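ロボット実習II 講義資料 第4回
人が動作を見せて教える：直接教示と遠隔操作

前回の補足

逆運動学の解が複数ある場合の扱いについて質問が多かったので、先に書いておく。実習で使うアームは、制御側が現在の姿勢に最も近い解を選ぶ。手先の位置と向きだけを指定したとき、肘が上に出るか横に出るかは直前の姿勢で決まる。今回の教示でも同じことが起こるため、開始姿勢は毎回そろえること。開始姿勢は操作画面の「ホーム」に登録してある。登録を上書きした班は、担当教員に申し出れば元に戻せる。

1. 今回の範囲

ロボットに作業をさせる方法のうち、人が動作を一度やって見せ、その記録をもとに動かすものを扱う。見せ方には、アームを直接手で持って動かす方法（直接教示）と、離れた操作器を通して動かす方法（遠隔操作）がある。この回ではそれぞれの手順と、記録されるデータの中身、記録の良し悪しの見分け方までを説明する。記録から方策を学習させる部分は次回に回す。

実習はHamcombe実習室で行う。遠隔操作にはBravoの操作器、記録と再生にはEtportを使う。配布済みの手順書はEtportの旧版の画面で作ってあるため、ボタンの位置が一部異なる。名前は変わっていない。

2. 直接教示

アームの各関節を、重力だけを補償した状態にする。この状態ではアームは自重で落ちず、手で押せば動く。教示者は手首の少し上を持ち、実際の作業と同じ経路をたどらせる。記録されるのは各関節の角度と、ハンドの開閉指令である。

利点は、力の加減が教示者の手に直接伝わることにある。はめ合いや拭き取りのように、接触しながら動かす作業ではこの差が大きい。操作器の練習もほとんどいらない。

欠点もいくつかある。まず、教示者の腕や手がカメラに映る。映像を入力にして学習させる場合、記録中には人の手があり、実行時にはないという食い違いが生じる。手首カメラだけを使えば減らせるが、手の影は残ることがある。次に、両腕の作業では一人で両方のアームを持つことになり、指先の細かい操作まで手が回らない。さらに、人が押して動かしたときの関節の動きは、モータで動かしたときの動きと一致しない。記録した角度をそのまま指令値として再生すると、摩擦の大きい関節で遅れが出る。

このため、直接教示では「教示」と「再生記録」を分けることがある。一度手で動かして軌道だけを取り、次に人が離れた状態でその軌道を再生し、そのときのカメラ画像と関節角度を学習用に保存する。物体の位置は教示時と同じに戻しておく必要がある。戻し忘れると、ハンドが何もないところで閉じる記録ができる。

補償の設定を間違えると、切り替えた瞬間にアームが沈むか、逆に浮き上がる。ハンドを交換した後は、必ず質量と重心の値を確認してから補償状態に入れる。確認は二人で行い、一人は非常停止ボタンに手を置く。

3. 遠隔操作

操作器の動きをアームに送り、追従させる。操作器は大きく次の種類がある。

同型リーダ：作業側と同じ関節構成の小型アームを手で動かし、関節角度をそのまま送る。特異姿勢の問題が起きにくい。実習のBravoはこの型である。

手先追従型：手に持ったコントローラの位置と向きを計測し、手先の目標値として送る。逆運動学を毎周期解く。操作者の手の動く範囲とアームの動く範囲が違うため、途中で「つかみ直し」の操作が要る。

速度入力型：ジョイスティックや六自由度のマウスで手先の速度を指示する。装置は安いが、位置と向きを同時に変える動作が難しく、記録に階段状の動きが残りやすい。

遠隔操作の記録には、操作側の値と作業側の値の両方がある。リーダ側の関節角度を「指令」、作業側の関節角度を「状態」と呼ぶことにする。学習では状態と画像を入力、指令を出力にするのが普通である。両者の差には意味がある。たとえば物をつかんでいるとき、ハンドの状態は物の幅で止まるが、指令はそれより閉じた値になっている。この差が把持力に相当する。状態だけを保存して指令を捨てると、再生時に物を保持する力が出ず、持ち上げる途中で滑り落ちる。昨年度のレポートで最も多かった失敗がこれだった。

遅れについて。リーダを動かしてからアームが追従するまでには必ず時間がかかる。操作者は無意識に遅れを見込んで動かすようになるが、遅れの大きさが変動すると見込みが外れ、行き過ぎと戻りを繰り返す。Etportの遅延表示の単位はミリ秒で、80を超えたら記録を止め、通信の状態を確かめること。画面の共有ソフトを同じ計算機で動かしていると、この値が不安定になる。

操作者がどこを見ているかも結果に影響する。アームのそばに立ち、肉眼で物体を見ながら操作すると、作業は速い。ただし、そのとき使った視覚情報は記録に入っていない。カメラから見えない位置の物を、操作者だけが見てつかんでいることになる。学習用の記録では、原則としてモニタの映像だけを見て操作する。最初は動作が遅くなるが、それでよい。

4. 直接教示と遠隔操作の使い分け

接触力が作業の成否を決め、対象が一つで、片腕で済む場合は直接教示が向く。ねじの締め始めの位置合わせ、面に沿った拭き取りなどである。物体の種類と配置を変えながら大量に記録したい場合、両腕を使う場合は遠隔操作が向く。

中間の方法として、ハンドだけを取り外した形の道具を人が手に持って作業し、道具についたカメラの映像を記録するやり方もある。アームがいらないため場所を選ばない。ただし、道具の位置は映像や慣性センサから推定するので、関節角度のような確かな値は得られない。また、人の腕なら届くがアームでは届かない姿勢が混じる。今回の実習では使わないが、次回の論文紹介で触れる。

Trương製の力覚付きリーダは、作業側の反力を操作者の手に返す。教員が演示するので、希望する班は実習時間の後半に声をかけること。反力を返す装置では、遅れがあると振動が起きやすい。返す力の倍率を下げれば振動は収まるが、触れた感じも弱くなる。

5. 記録の単位と付ける情報

一回の動作の始まりから終わりまでを「エピソード」と呼ぶ。始まりは開始姿勢で静止した状態、終わりは物を置いてハンドが離れ、開始姿勢の近くに戻った状態とする。終わりの静止が長すぎる記録が混じると、学習後の方策が途中で止まることがある。Etportの停止ペダルは、アームが戻ったらすぐに踏む。

各エピソードには次の情報を付ける。

作業名（一覧から選ぶ）
対象物（一覧にないものは日本語で入力）
操作者の班番号
成否
備考

成否の欄は、作業の目的が達せられたかどうかだけで付ける。動きがぎこちなくても、物が指定の場所に置かれていれば「成功」でよい。ぎこちなさは備考に書く。途中で落として拾い直し、最終的に置けた場合は「成功」とし、備考に「拾い直し」と書く。拾い直しの記録は学習に役立つことがあるので、消さないこと。

昨年度までに実習で集めた記録は1,294エピソードあり、共有フォルダに置いてある。閲覧は自由だが、編集はしない。このうち備考欄が空のままのものが80近くあり、成否の判断の根拠がたどれない。今年度は備考のない失敗記録を提出物として認めない。

時刻の同期についても確認しておく。手首カメラ、固定カメラ、関節角度はそれぞれ別の周期で取得される。Etportは取得時刻を付けて保存し、書き出しのときに画像の時刻に合わせて関節角度を補間する。補間は線形である。ハンドの開閉指令のように急に変わる値は、補間で中間の値ができてしまうため、直前の値を保持する設定にする。書き出し画面の「保持」の欄に印を付ける。初期設定では印が付いていない。

6. 手首カメラの画像

手首カメラはハンドと一緒に動く。物に近づくほど大きく映り、指と物の位置関係が直接わかるため、つかむ直前の調整に最も効く。一方で、手首を速く回すと画像がぶれ、作業台全体の配置は見えない。固定カメラと組み合わせて使うのはこのためである。

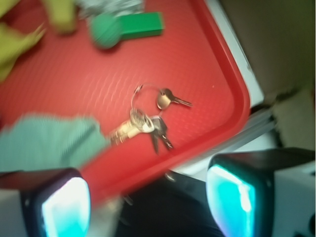 図1　手首カメラの画像。赤いトレイ上の鍵束と、手前に映るハンドの左右の指。動きによるぶれがある。

図1では、鍵束は左右の指の間の方向にあり、まだ指先より先に位置している。真鍮色の鍵、銀色の鍵、リング、円筒形のキーホルダーがひとまとまりになってトレイに載っている。どこをつかむかによって、持ち上げたときの形が変わる対象である。リングをつかめば鍵は下に垂れる。鍵の一本をつかめば、残りは横にずれて指に当たる可能性がある。教示するときは、つかむ箇所を班の中で先に決めておく。操作者ごとに箇所が違うと、学習後の方策がその中間を狙い、どちらもつかめないことがある。

鍵のように薄く平らなものは、指先をトレイの面にかなり近づけないとつかめない。遠隔操作では面との接触が手に伝わらないため、下げすぎて押し付けやすい。モニタ上で指先の影と指先が接するところを目安にし、触れる手前で一度止めてから少しずつ下げる。この「止め」を全員が同じように入れると、記録がそろう。金属の光沢は手首の向きによって見え方が変わるので、照明の位置は記録の途中で動かさない。

ぶれの扱い。図1程度でも、色の違いで物の区別はつく。しかし鍵の向きや輪郭の細部は読み取りにくくなる。ぶれた画像があっても、エピソードを捨てる必要はない。移動中のぶれは実行時にも生じるので、含まれていてよい。問題になるのは、ハンドを閉じる前後の画像がぶれている場合である。そのときは、近づく最後の区間をゆっくり操作して取り直す。露光時間を短くする設定もあるが、画像が暗くなり、昨年度の記録と明るさが合わなくなるため、今回は変更しない。

7. 実習の手順

(1) 実習室の入口で保護眼鏡を取り、班の機材の前に着く。非常停止ボタンの位置を全員で確認する。
(2) アームをホームに移動する。ハンドの開閉を一往復させ、異音がないか聞く。
(3) Bravoのリーダ側を作業側と同じ姿勢に合わせてから接続する。姿勢がずれたまま接続すると、アームが急に動く。画面のずれの表示が緑になるまで接続ボタンを押さない。
(4) 記録をせずに、各自が物をつかんで置く練習をする。
(5) 対象物をトレイに置き、記録を始める。物の位置と向きはエピソードごとに変える。
(6) 一人が操作、一人が停止ペダルと備考の入力、残りは物の配置を担当する。担当は途中で交代する。
(7) 記録した中から2エピソードを選び、Etportで再生して指令と状態のグラフを保存する。一つは成功、一つは失敗とする。

再生時にはアームが記録どおりに動く。周囲に手を入れない。物体を記録時と違う場所に置いたまま再生すると何が起こるかも、時間があれば試してよい。その場合は、再生速度を半分に落とす。

記録が途中で止まったときは、フォルダに一時ファイルが残る。拡張子がtmpのものは手で消さず、Etportの「復旧」から開く。復旧できなかったエピソードは一覧に灰色で表示されるので、番号を備考に控えて次に進む。

8. レポート課題

次の点について書くこと。

a. 保存したグラフに、ハンドが物に触れた時点を書き込む。指令と状態の差がどう変わるかを説明する。
b. 失敗したエピソードについて、原因が操作、物の配置、通信の遅れのどれにあると考えるか。記録の中のどの値からそう判断したか。
c. 同じ作業を直接教示で記録するとしたら、カメラの配置と手順をどう変えるか。
d. 手首カメラの画像だけを使う場合と、固定カメラの画像だけを使う場合とで、困難になる動作をそれぞれ挙げる。

グラフは軸の名前と単位を入れる。画面をそのまま撮影したものは受け付けない。成功と失敗のグラフは縦軸の範囲をそろえる。班で同じ記録を使ってよいが、文章は各自で書く。

提出先は授業ページの第4回の欄。ファイル名は班番号と学籍番号をつなげたものとする。次回は今回の記録を書き出した状態で持参すること。書き出しには時間がかかるので、授業の直前に始めると間に合わない。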